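From: Elsa Lappalainen
To: Witia Parents list
Date: 1/6/21
Subject: Re: after-school sitter share, anyone?

Nurhan Akbulut wrote:
> Hi all, we're looking at sharing a sitter with another family starting
> in April, pickup at 3 and home by 6. Has anybody done this with kids
> of different ages? How did you split the pay? We're over by Ekinci Street.

Hi Nurhan!

We did this for two years with Melahat Bozkurt's family and I'd do it again in a heartbeat (well, maybe with a bigger car). Her boys were in third and fifth grade and mine was in kindergarten, so homework time was a bit of a circus, but they all got fed and nobody lost a shoe for good.

We paid $19 an hour total and split it down the middle, even though they had two kids and we had one. Melahat offered to pay more, but our house was the one with the toddler-proof everything and the naps, so it felt fair to me. Snacks came from whoever was hosting. 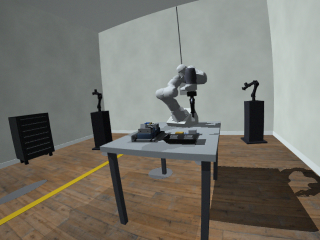 So what happens when one kid is sick? We agreed up front that the sick kid's parents stayed home with that one, still paid their half, and the sitter took the rest to the other house.

Do write that stuff down! Ours was one page on the fridge: late pickups, school holidays, who drives, screen time (we fought about that one, a little).

Orhun Akyol may know a sitter near you, his just dropped to two afternoons. Want me to ask him?

Elsa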